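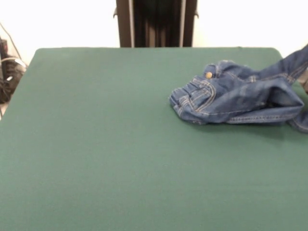
# Cómo introducir un brazo robótico en un puesto de doblado de vaqueros

Esta guía es para encargados de taller y para las personas que van a compartir el puesto con la máquina. La escribo después de hacer el cambio en Brevik, nuestro taller de revisión y doblado, dentro de un proyecto interno que llamamos Jumel. El español no es mi primera lengua y pido paciencia si alguna palabra técnica no es la que ustedes usan en su taller.

No voy a tratar la programación del brazo. De esto se ocupa el integrador. Me interesa lo que queda de nuestro lado: el puesto, el orden del trabajo y el acuerdo con la gente.

## Antes de empezar

Necesita tener claras algunas cosas antes de que llegue la máquina:

- qué prendas pasarán por el brazo y cuáles no
- quién puede pararlo (en Brevik: todos, sin pedir permiso)
- quién decide cuándo vuelve a arrancar
- dónde se apunta lo que salió mal

El último punto nos costó más de lo que pensábamos. Al principio cada persona apuntaba en su propia hoja, con sus propias palabras, y el lunes había que adivinar si «pierna torcida» y «pernera girada» eran el mismo problema. Hagan una lista corta de palabras y péguenla en la pared.

## Paso 1. Observar el trabajo a mano

Dedique una semana completa a mirar cómo se dobla sin máquina. Nosotros lo hicimos en junio, en una semana con 630 pares, y fue suficiente para ver las diferencias entre una persona y otra. Una compañera empezaba siempre por la cintura. Otro sacudía el pantalón en el aire y lo dejaba caer ya casi plano, un gesto que dura un momento y que a un brazo le resulta muy difícil.

Apunte también lo que las manos hacen sin que se note: quitar un hilo, cerrar un botón, sentir que una costura está floja. Si el brazo se encarga de extender la prenda, estas comprobaciones hay que ponerlas en otro lugar. En nuestro caso las pasamos al momento de recoger el pantalón.

## Paso 2. Preparar la superficie

El vaquero es pesado y tiene costuras gruesas. Sobre una superficie lisa y dura se desliza cuando la pinza tira de él, y sobre una demasiado áspera se queda pegado y se arruga. Pruebe varios materiales con las prendas de verdad. El color también cuenta: conviene un tono que contraste con el índigo, y nosotros preferimos el verde oscuro, que además cansa menos la vista al final del turno.

Deje libre toda la zona de trabajo. Las tijeras, las etiquetas y el café van en otra mesa. Parece una norma pequeña, pero fue la más discutida, y con razón: antes la mesa era de la persona que trabajaba en ella, y ahora tiene que pedirle sitio a una máquina. La solución fue dar a cada operaria una mesa auxiliar propia, con cajón. 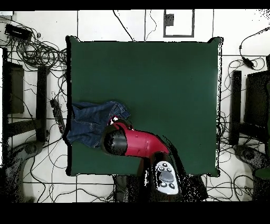 ## Paso 3. Acordar desde dónde se empieza

Una prenda arrugada se puede coger por muchos puntos y casi todos son malos. Hable con el integrador sobre los puntos buenos y traiga a esta reunión a quienes doblan a mano. En la nuestra hubo dos propuestas: coger por la cintura o coger por el bajo de una pernera. El integrador quería la cintura. Las operarias decían que, con la prenda hecha un montón, a veces la cintura queda debajo y es mejor separar primero una pernera. Se hicieron pruebas con las 2 maneras y se decidió permitir ambas, según cómo caiga el pantalón.

Para las pruebas use la siguiente secuencia:

1. Deje caer la prenda sobre la superficie, sin colocarla.
2. Retírese fuera del alcance del brazo y avise en voz alta.
3. Ponga en marcha el ciclo.
4. Espere a que el brazo se detenga por completo antes de acercarse.
5. Apunte el resultado con una palabra de la lista.

No arregle la prenda entre el punto 1 y el 3. La tentación es grande, sobre todo para quien lleva muchos años doblando bien. Pero si ayudamos un poco cada vez, los datos dicen que la máquina trabaja mejor de lo que trabaja.

## Paso 4. Repartir el turno de nuevo

Aquí está el cambio verdadero para las personas. Antes, un puesto era una persona y un ritmo. Con el brazo, la operaria alterna entre vigilar, corregir, revisar y alimentar el puesto, y estas tareas cansan de otra forma. Varias compañeras nos dijeron que los hombros les dolían menos y que, en cambio, salían con la cabeza más cargada. Una pidió volver al doblado manual por las tardes y se lo concedimos.

Nuestras reglas actuales:

- Nadie vigila el brazo durante más de 2 horas seguidas.
- Las prendas delicadas o con adornos se doblan a mano.
- Después de 3 agarres fallidos, la prenda sale del ciclo y la termina una persona.
- El tiempo de corregir cuenta como tiempo de trabajo y no se descuenta de la prima.

Sobre la prima quiero insistir. Si se paga por par terminado, hay que revisar el cálculo antes del primer día con la máquina. Nosotros lo hicimos después, y hubo dos semanas de enfado que se podían evitar.
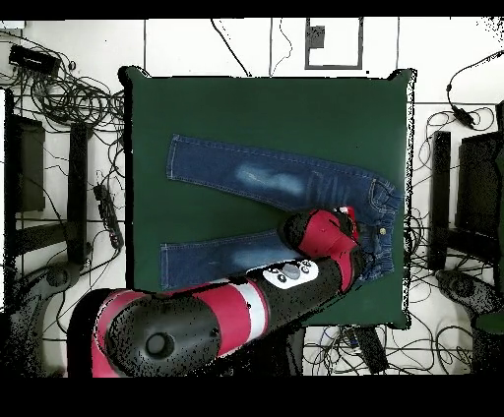

*963 palabras · 3 min de lectura*

## Paso 5. Extender y comprobar

Cuando la prenda queda extendida, con las perneras paralelas, se comprueba antes de seguir con el doblado. Mire estas cosas en este orden:

- **Perneras.** Que no estén giradas. La costura lateral es la mejor guía.
- **Cintura.** Que esté abierta en toda su anchura y sin pliegue por dentro.
- **Entrepierna.** Es la parte donde más tela se acumula. Una arruga aquí se nota en el doblado final.
- **Bajos.** Que terminen a la misma altura.

Si algo no está bien, pare el ciclo primero y corrija después con la mano. Nunca al revés, aunque el brazo parezca quieto.

## Problemas frecuentes

**La pinza coge dos capas en vez de una.** Nos pasa sobre todo en los bolsillos. Apunte el modelo de pantalón, porque suele repetirse con el mismo corte.

**La prenda se mueve entera al tirar.** Revise la superficie. Puede tener pelusa acumulada; la cepillamos en cada cambio de turno.

**La gente deja de apuntar los fallos.** Pregunte qué se hizo con los últimos que apuntaron. Cuando en Brevik empezamos a leer la hoja en voz alta los miércoles, volvieron las notas.

*Última revisión: 21 de agosto de 2024. Falta añadir el apartado sobre chaquetas, que todavía doblamos a mano.*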